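Home Topics Unanswered Workshop Members Log in

Robot hand in a soft cover: fingers stop closing fully after a while

I am building an arm and hand at home, in the spare room, and have been at it on and off since October. The arm is a second-hand Brokov that I bought with no hand fitted. The hand is a Flaltness kit with four fingers. Each finger has metal hinge brackets in the middle and a rounded tip, and is pulled closed by a cord that runs back through the palm to a small motor. A spring opens it again. There is a wrist camera as well, but that part works and I have no complaints about it.

I made a soft black cover for the back of the hand and the palm, mainly to keep fluff out of the cords. The fingers stick out of the bottom of it. Before I fitted the cover the hand would close on a foam block and hold it for as long as I liked. With the cover on it closes well for the first few goes, then the two outer fingers start to stop short. If I leave it alone for ten minutes it gets better, and then it goes wrong again.

Things I have tried:

New cord on both outer fingers. No change.
Turning the motor limit up from 500 to 600 in the settings. It closes further but one motor gets too warm to keep a finger on.
Taking the cover off. It seemed better but I only ran it for a short time, so I would not swear to it.
Oiling the hinge pins. No change that I could see.

The controller is a Horneo board, the older one without current readout, so I can't tell how hard each motor is working. It runs from a bench supply and the supply is not hitting its limit.

Is this the cover, the cord or the motors? I would like to keep the cover if I can.

Lucinda Esposito

3 replies

Crenshaw

It will be the motors. Those little ones are rubbish and everyone swaps them out in the end. Buy better ones.

flatbench

I wouldn't buy anything yet. I had much the same fault on a four-finger hand at our shared workshop and there were two things wrong with it, both cheap to put right.

The first was the cover. Soft material bunches up on the palm side when the fingers close, and it has to go somewhere. It creeps a little further each time the hand works and ends up pressing on the cord where it leaves the palm. The outer fingers suffer most, as the folds gather there. Leaving it alone for ten minutes lets the material relax, and it lets the motors cool too, so the rest on its own doesn't tell you which one is to blame.

To find out, pin the cover back with a couple of bulldog clips so that the palm is open but the back is still covered. Put the limit back to 500 and run the hand 20 times on the same block, with the same pause between each. Then let everything cool down and do the same with the cover unclipped. If the clipped run stays good and the other one fades, you have your answer. Your short run without the cover points that way but it needs to be the same length as the others to count.

If it is the cover, cut a slot for each cord about twice as wide as you think you need, and sew a strip of something slippery along the inside edge. I used a bit of old umbrella. Fix the cover down at the knuckle line as well, so it can't slide towards the fingers. You don't have to fix it all the way round. Ours is held at the knuckles and the wrist and floats in between, and it has been like that for 2855 cycles on the counter without coming adrift.

The second thing was cord tension. All four cords had been tied with the hand lying on its back on the bench. Once it was on the arm with the fingers hanging down, the springs sat differently and two of the cords had slack in them. That slack eats up motor travel before the finger moves at all. Tie them off with the hand in the position you mean to use it in. For us that is palm towards the floor, and we do the picking tests down there too, with the bits laid out on the carpet – it saves chasing things that roll off a table.

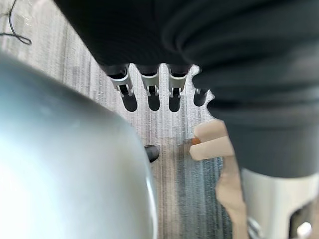
Lucinda Esposito asked afterwards whether tying the cords with the fingers hanging would leave them too tight when the arm lifts the hand level again, and I should have covered that. They do come up slightly tighter. Leave enough play that you can just lift the cord off its guide with a fingernail while the hand is hanging, then check it again with the hand level. If a finger starts to curl by itself when level, let that cord out a touch.

Please do turn the limit down again. Going up to 600 hides the drag for a while and then you really will need new motors.

Old Tom

Agree with the above about the cover. One thing to add. If you oiled the hinge pins, some of it may have run on to the cords, and oily cord picks up dust and can slip at the knot. Wipe the pins dry and replace any cord that feels greasy. I use a dry graphite powder on mine, a very small amount, put on with a matchstick.

Also look at the springs. On my hand one of the outer springs was a stiffer sort than the rest and it had come out of the kit bag like that. Pull each finger closed by hand with the power off and you will feel it straight away if one is different. No idea about the Horneo board, I use something else.

Back to top
Contact us | House rules | Copyright of each post remains with its author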